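Kida Robotics Laboratory
The Kida laboratory has completed the first stage of its remote demonstration program. Over 180 sessions, trained operators guided a two-armed robot through tabletop tasks in simulation. A summary follows in this thread.

2/ Each operator controls both arms from a separate station. The robot records every joint position while the operator works – no task is scripted in advance. The tasks begin with a simple reach toward a small object on a table.

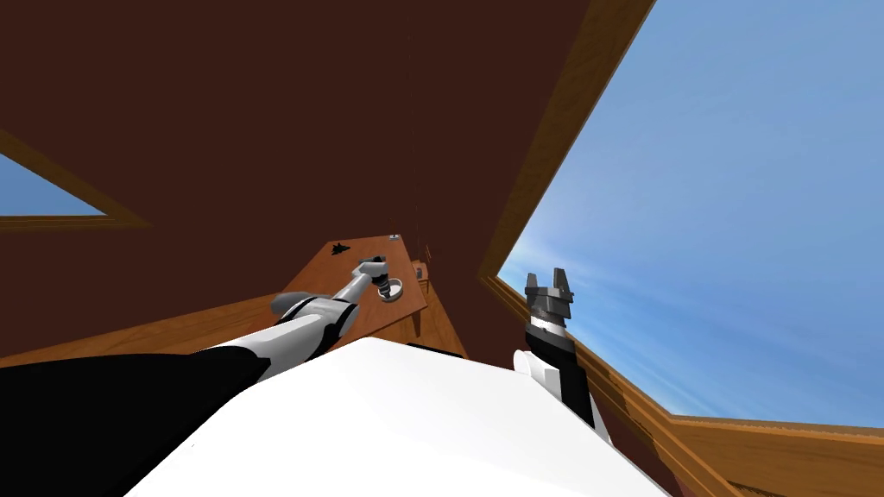 Lamont Robotics Group
Will the recordings include failed attempts? Our own training work has suffered from having only clean ones.

3/ In reply to Lamont: yes. Of 3157 recorded attempts, 529 are marked as failed and will be released with the rest. Operators were asked to continue after an error and to correct it where they could.

4/ Operators also receive a view from the gripper. New operators often find this view hard to read, and the training period was extended in January to allow more practice with it. 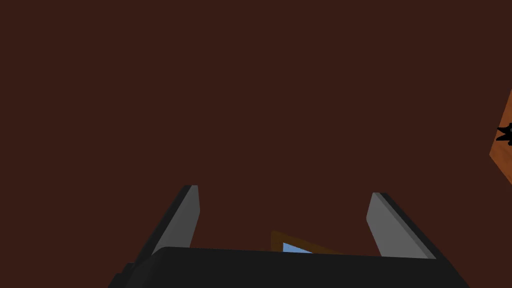
Gripper view, fingers open. Simulation, Kida laboratory.

5/ The control software, Pasard, was revised twice during this stage. The current version reduces the delay between hand and gripper and lets the operator pause without losing the recording.

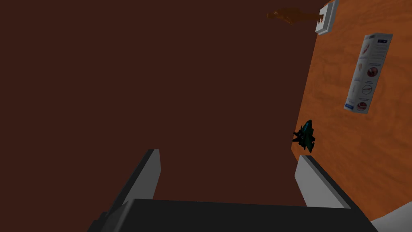 6/ Object choice remains under review. Flat items and items with uneven outlines call for different approaches, and operators do not always agree on the best one. Both approaches are kept in the record.

7/ The second stage will begin at our Kukum site in March. Requests for access to the recordings may be sent to the laboratory office.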